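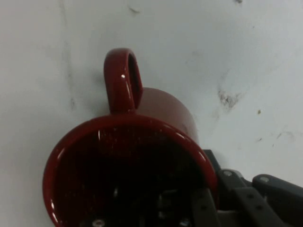

Office kitchens should keep real mugs. I will die on this hill, small hill, whatever.

Our building switched to paper cups in March. Memo said hygiene. Memo also said "convenience," which I take to mean somebody got tired of looking at the sink. Fair enough, the sink was bad. But now there's a sleeve of 500 cups under the counter and it's gone before anyone thinks to reorder, and the bin by the door is full by 9. Every day.

A paper cup is for leaving. You get it, you walk off, you drink it at your desk looking at email. A mug you have to stand there with. Wait for it to cool. Then bring it back, and somebody else is bringing theirs back, and that's how I found out the Prandolen order was late two weeks before the official word came down. Nobody schedules a meeting for that kind of thing.

Also the coffee tastes worse. Don't tell me it's in my head. It's lukewarm by the stairs and the lid smells like a shower curtain.

I know the arguments. Mugs chip. Mugs get left on windowsills with stuff growing in them. At Stoltel, where I worked before, there was a label maker and a feud, and I don't want to go back to that. People are pigs about dishes, me included some weeks. So buy a dishwasher. A small one. Or have 2 people on the sink each week and put it on the calender like anything else.

Cost? Thrift store on Tomisa Street has a whole wall of them, ugly ones, heavy ones, ones from banks that closed. You could fit out our floor for less than we spend on lids. Probaly by summer you'd be ahead.

Anyway I've brought mine back in. It lives in my drawer and I wash it myself. If facilities wants it they can come up and ask.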